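From: Lorenz Koller
To: cindach-users
Date: December 16, 2021
Subject: Re: [cindach-users] Gripper closes before arm settles

On Dec 14, M. Nalley wrote:
> We moved to the new Cindach release and now the hand starts to
> close while the wrist is still moving. Planner says the goal is
> reached. Nothing in the log except "grasp stage entered". Did
> the default tolerance change? We never set it ourselves.

Yes, it changed. The old default waited for joint velocity to drop below the threshold for 100 ms before the grasp stage could start. The new one only looks at position error. If you put

settle_mode: velocity
settle_time_ms: 100

back in the arm section you should get the old behavior. It has to go in the arm section. In the planner section it is read and silently ignored, and I have filed a bug for that.

Check your controller rate too. Ours was set to 475 Hz in one file and 600 Hz in another, left over from the Kurek driver, and the time stamps drifted enough that the settle check passed early. Both files say 600 now.

The other thing we ran into is long boxes. The grasp planner scores contacts near the center of mass highest, so with two hands it wants both of them in the middle and the collision check throws the plan out. I added a term that pushes the two contacts toward opposite ends. It is in the Tinditz branch, file pair_score.cpp.

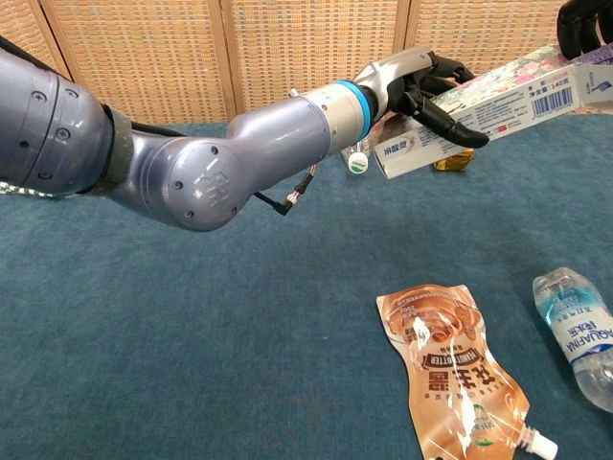 The weight on that term is 0.3 by default. Higher values gave me wrist angles the arm could reach but didn't like, and planning time went up. I also raised the sample limit to 2000, which you may not need if your table is clear.

Clear bottles are still a problem for the depth filter. I mask them from the color image for now and would take a better idea.

If the settle change doesn't fix it, send me the full arm section and a log with joint velocities turned on.

Lorenz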